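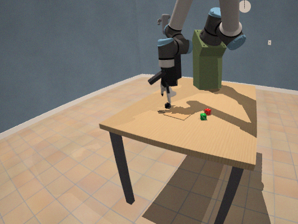

REVIEWS / THEATER

Home Listings Reviews Gear Contact

The Comov Prompt Desk Light, after a full run

Small theater companies tend to run on borrowed lights. For years our stage manager worked from a clip lamp with a scrap of blue gel taped over it, and the gel fell off during quiet scenes. Last January we replaced it with the Comov prompt desk light, and it has now been through rehearsals, a tech week and 17 performances of a two-act family drama at the Tundside. That seems long enough to say something useful.

The light is a bendable neck on a weighted base, with one dial and one switch. The dial sets the brightness and the switch changes the color between white, blue and red. It runs from the wall or from its own battery. I used the wall most nights and the battery for the first week, when the desk kept moving around the house.

What matters most in a lamp like this is the low end of the dial. Plenty of cheap ones go from too bright straight to off. The Comov goes down smoothly, and at the lowest blue setting I could still read penciled cues in the book. Muthoni Mosoti, who directed, sat in the back row during the long blackout before act two and asked me to turn it on. It was already on.

Red is less good. Our script had notes in red pencil, and under the red light they disappeared completely. I went over them in black ink and left the lamp on blue.

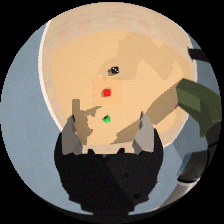 The neck holds its position well for a light this size. It reaches across an open three-ring binder, which our old lamp never did, and it doesn't sag over the course of an act. After the run there is a little play where the neck meets the base. I tightened the collar by hand and it has stayed put.

The switch is my main complaint. It clicks. You won't hear it over music or a storm cue, but in a studio house with the audience nine feet away you will, and I got a look from the front row for it. Set your color before the house opens and leave it alone. The dial makes no sound at all, so fading up and down during the show is fine.

Battery life was mixed. On a low setting it lasted 6 performances on one charge. At full white, which we used for notes sessions, it was flat by the end of an evening. There is no warning before it dies, only a small charging light on the underside of the base, where you can't see it without picking the thing up.

I also tried the Ramilon, which Joyce Okoth uses for her company and was kind enough to lend me over a weekend. It has a silent switch and a better-looking base. The lowest setting was too bright for our space, though, and the shade throws a strip of light forward onto the floor. In a large proscenium house with a proper booth I would probably pick the Ramilon. For a desk in the wings, or one tucked at the side of a small room, I would stay with the Comov.

It comes with a power cord and a cloth bag. The cord is short — bring an extension and tape it down. Spare collars are sold separately, and we have ordered one for the spring show.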